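Durnik hand-held demonstration method

The Durnik method is a way of teaching robot arms everyday chores by recording people at work. It was developed at Clandham by Danai Pappas and Pantelis Stamatopoulos, who wanted to collect lessons in ordinary rooms, with no robot needed on the day! The person holds a gripper in each hand and simply gets on with the job.

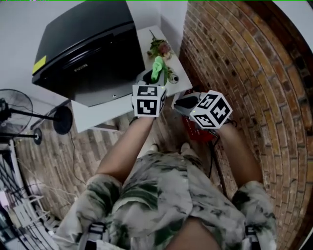
Two hand-held grippers with marker cubes, in use at a white table beside a brick wall.

Each gripper carries a white cube printed with black patterns. A computer can work out from these where the tool is and which way it is tilted, so both hands can be followed through a whole task. The Akley trials used 300 recordings of handling soft cloth, a wonderfully awkward material that never folds the same way twice.

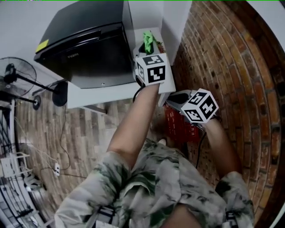 Both grippers seen from head height, with a bright green item ahead of the left one.

Views from the tools

A camera on the gripper gives a close view of the cloth, with the room behind it as a backdrop. Fotini Lazaridis found that these close views helped most when the cloth was bunched up.

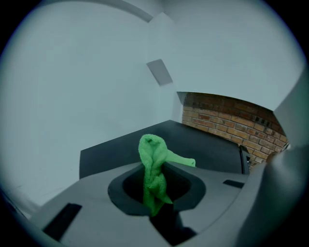

Changing the background

The same cloth can be recorded against quite different parts of a room. Training on mixed backgrounds taught the software to pay attention to the fabric, a lovely result that held up in a second round of 1,000 recordings.
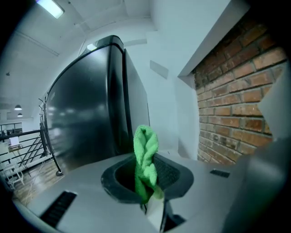
Later work

Efthymia Tzanetos presented the combined results on Dec 6, 2021. A version for stiffer materials, named Economou, followed.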